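Equipment Planning for Small Automation Projects
Handout 3: What the quote leaves out

Read this before the budgeting session and bring your own spreadsheet. The template on the course page is fine, but it has no line for rework, so add one.

Our running case is packing mixed goods into a carton. Two suppliers have quoted, Tevis and Vamine. Tevis wants 1545 for a pair of hand-held grippers. Vamine wants 826 for what its brochure calls an equivalent pair. Both figures are in pounds, before delivery. I'd be wary of the word "equivalent" until I had seen both closing on the things you mean to pack.

Ask each supplier:
What goods did you test with?
Is a set of finger pads in the price, and how much is the next set?
Who pays the return carriage on a faulty unit?
What does the software cost after the first year?

Vamine answers the last one with "up to 50 a month, depending on use". Budget for 50. I have never seen a sum like that come in lower.

Now think about the goods themselves. A stiff paper box gives flat sides to press against. A soft packet doesn't, and a brochure seldom shows one. Sales demonstrations like rigid blocks, and your stock is unlikely to be rigid blocks.

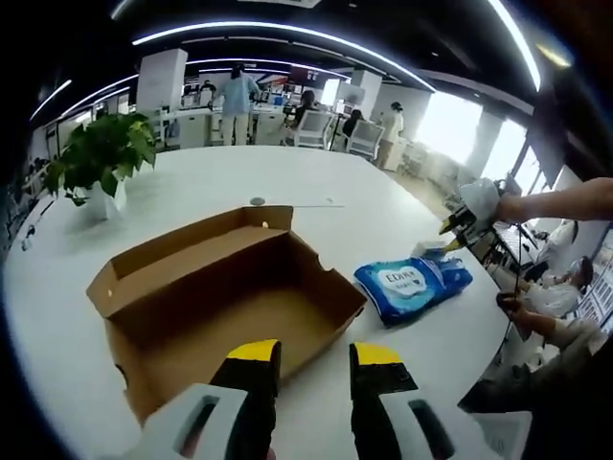
Soft packets and cardboard, all on a white table:
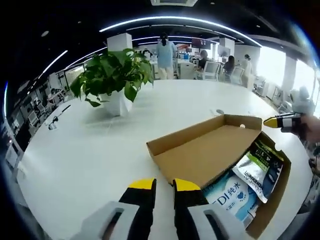
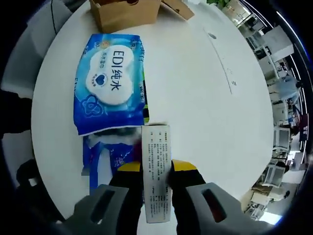

Araújo disagrees with me on the soft goods and has asked for the objection to go in the notes: the trial should begin with whatever sells most, soft or stiff, and a buyer who starts with the awkward items will end up paying for a gripper the job never needed. Fair enough, up to a point. I would still want the awkward items tried before any money moves.

Space and time also belong in the budget. A table costs little, but the floor under it is charged to someone, and so are the hours of the people holding the grippers. In the Tosance plan (handout 2) those hours were entered as zero — look at it again and work out who was paying.

For the session: prepare one budget for each supplier over 3 years, with pads, carriage, software and staff hours on separate lines. Mark every figure that came from a salesperson. If most of the page is marked, you haven't got a budget yet.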